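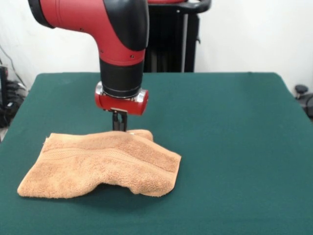 The tan terry washcloth on the green table, partly bunched into folds.

Olness terry washcloths, pack of 6: review after two months

Verdict in short: a good, thick everyday flannel that washes well and doesn't go stiff. It sheds a fair bit at first, the hanging loop is badly placed, and it takes longer to dry than a thin one. I would buy them again for the bathroom. I would not buy them for travelling.

What they are

Olness sell these as face cloths, though the packet also says washcloth and guest flannel in different places. They come six to a pack in one colour. There is a choice of white, grey, a dark blue and the one I bought, which the label calls sand. Depending on the light it is either a light tan or something closer to peach. In our bathroom, which faces north, it looks tan. In the kitchen it looks pinker. If you are trying to match towels you already own, take one with you or order the white.

The cloth is looped on both sides. The loops are fairly long for this sort of thing and you can see them standing up without having to look closely. My old flannels, bought from Arkum years ago, had a short, tight loop that was flat as a tea towel by the end. The Olness ones are nearer to a small hand towel in feel.

I bought two packs from the Nirngate shop on the ring road. They also do them online, but postage on a single pack was more than I wanted to pay.

First wash

The packet says to wash before use and to wash separately. Do both. I put the first pack in with a dark shirt and spent a while with a sticky roller afterwards. The second pack went in by itself at forty degrees with no softener, and the filter had a thick mat of fluff in it when I checked. The second and third washes gave off less, and by the fifth I had stopped noticing it.

There was some shrinkage, more in one direction than the other. They went in square and came out slightly oblong, and they have stayed that shape. It makes no difference to using them but it does make a difference to folding, which I will come to.

No colour came out that I could see. I washed a white pillowcase with them in the fourth wash and it stayed white.

Softness

Soft from the start and softer after a few washes. We have hard water and most towels here turn scratchy unless they go through the dryer. These have been line dried nearly every time and they are still comfortable on the face. A quick shake before pegging out helps the loops stand up again.

I have not used fabric softener on them. I tried it on the Arkum ones and they stopped taking up water properly, so I have left it alone since.

How well they soak things up

Very well once they have been through a few washes. Straight out of the packet they pushed water about on the skin, as new towelling does. Now one cloth holds enough warm water to wash with and doesn't drip down your sleeve when you lift it out of the basin. I have also used one to mop up a spilt mug of tea on the worktop and it took the lot. The stain came out at sixty.

The downside of a thick cloth is wringing it. My hands are not strong and I find it takes two or three good twists to get most of the water out. Someone with arthritis might be better off with a thinner one.

Drying time

This is the weakest point. Hung over the side of the bath overnight, a used cloth is often still damp in the morning at the fold. Spread out on a heated rail it is dry in a couple of hours. Left in a heap it will smell by the next day, although that is true of any flannel. If you have nowhere to hang them flat, think about whether you want something this heavy.

In the tumble dryer they take as long as hand towels. I now put them in with the hand towels and don't think about it.

Folding

I did not expect to have much to say about folding a flannel, but the thickness does change it. Spread on a table, the cloth doesn't fall flat by itself. The long loops grip the surface and grip each other, so if you push one side in, it stays pushed in and stands up in a soft ridge. You need to smooth it outwards from the middle with the flat of your hand. Pulling at a corner only moves the hump somewhere else.

The hems are a help. They are straight and firm enough to line up by feel, and I start by setting one along the front edge of the table and working away from it. As mine came out oblong after washing, folding corner to corner leaves a lip. Folding in half and in half again is neater. In thirds they are too bulky and spring open.

Rolled up they look smart in a basket but take more room than you would think. My basket is an old Boiko bread basket, 18 cm across inside, and it holds five of these rolled. It used to hold all my old ones with space for the soap.

Stitching and finish

The hem is turned over and stitched with a single row. On one cloth the stitching ran off at a corner and I had to snip a loose thread. Nothing has come undone. None of the others had a fault.

A few loops have pulled. One was my own doing with a ring, and another caught on the rough edge of the washing basket. I cut them level with small scissors, which is what the packet advises, and the area round them has held. Don't tug them.

The hanging loop is a short piece of tape sewn into the middle of one side. I would have put it in a corner. Hung from the middle, the cloth doubles over on itself on both sides and stays wet in the folds, which makes the drying problem worse. The loop is also small and won't go over the wide pegs in our bathroom. I have ended up ignoring it and draping the cloths over the rail.

The care label is long and stiff and sits right beside the loop. I cut all of them off on the first day. Go carefully, as the label is caught in the same line of stitching as the hem.

What I use them for

Mostly face washing, one each per day. They are gentle enough for that and big enough to fold over and use both sides. I have used one as a warm compress for a sore neck and it kept its heat well, thanks to the thickness. For cleaning the basin they are too good, and a worn-out one would do as well.

I took one away for a weekend in September and regretted it. It was still wet when I packed to come home and it had to go in a freezer bag.

Compared with the old ones

The Arkum flannels were thinner, cheaper and dried in half the time. They also went hard and grey within a year. The Olness cloths cost more per pack, but so far they look much as they did after the third wash. Two months isn't long enough to say how they will wear, and the middle of a flannel tends to go first. I will add a note at the bottom if they start to thin.

I also looked at the Boiko waffle cloths in the same shop. They dry quickly and fold flat. I didn't like the feel on my face, though for a kitchen or a gym bag they would be the better choice.

Good points

Thick and soft, even when line dried in a hard water area
Takes up a lot of water after the first few washes
Straight, firm hems
Colour has held at forty and at sixty

Bad points

Slow to dry
Sheds for the first four or so washes
Hanging loop too small and in the wrong place
Shrinks unevenly
Bulky to store

Other details

Item number on the packet: 1193
Pack size: 6
Packs bought: 2
Washing: up to sixty degrees, no bleach, tumble dry low

Would I recommend them? Yes, for use at home if you have a rail to hang them on. Wash them by themselves the first time.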